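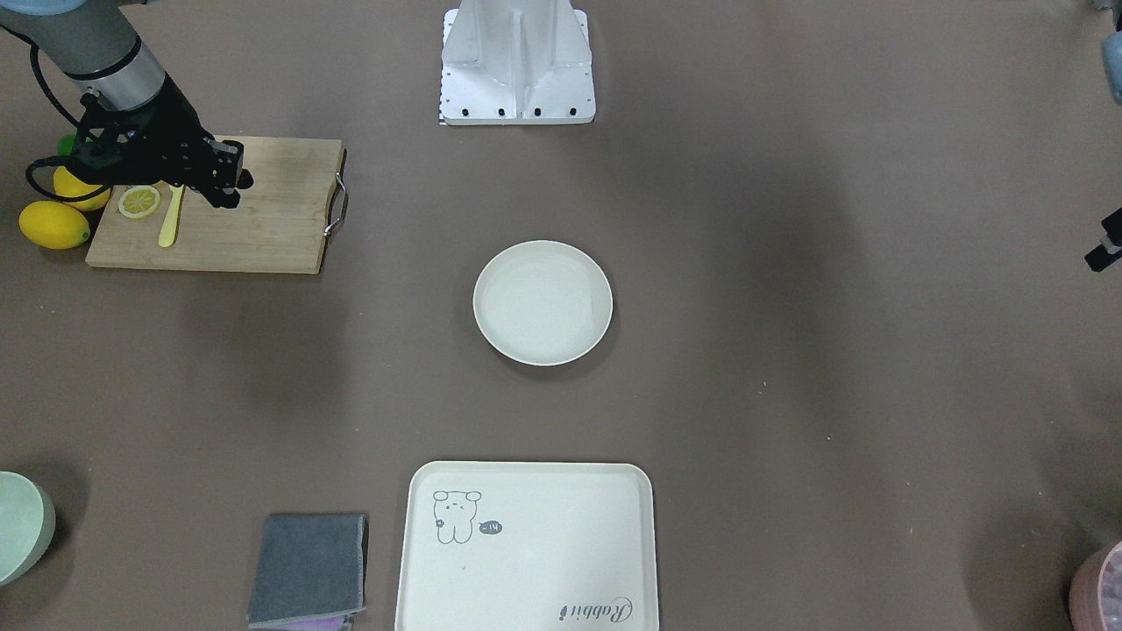

Mirnport has a shared workshop on the second floor of an old dairy, and it opens its doors to visitors every February. I went to see the two-armed drinks table the members call Prorska. The job they have set it is lemonade, which means a knife, a cutting board and a lemon slice lying where a gripper can get at it. The arms were bought used. The table, the mounts and the control code were done in the shop.

Most of the evening talk was about calibration. The members log every run, and the log stood at 1,834 entries when I signed the guest sheet.

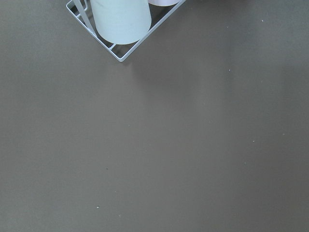
Each entry has the start position, the program version and a short note on what went wrong. The notes are blunt. "Missed plate" comes up a lot.

I asked how much of the work is software. Most of it, I was told, and the wiring takes up the rest.

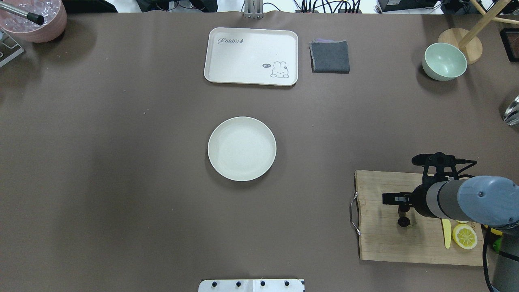 Ivanov disagreed and said the grippers had eaten more weekends than the code ever did, mainly in getting the fingers to close evenly. The current set is the third design. The first two are in a drawer by the drill press. 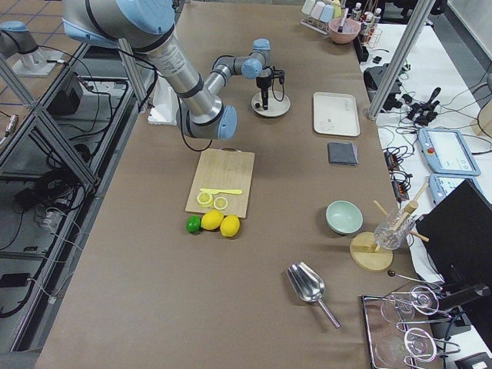
Costs and access

The members put the build at $2,685 on top of the arms, and $1,000 of that came from a parts grant through Arimix. Visitors can come in on open evenings without signing up. Parking is behind the building, and the stairs are steep.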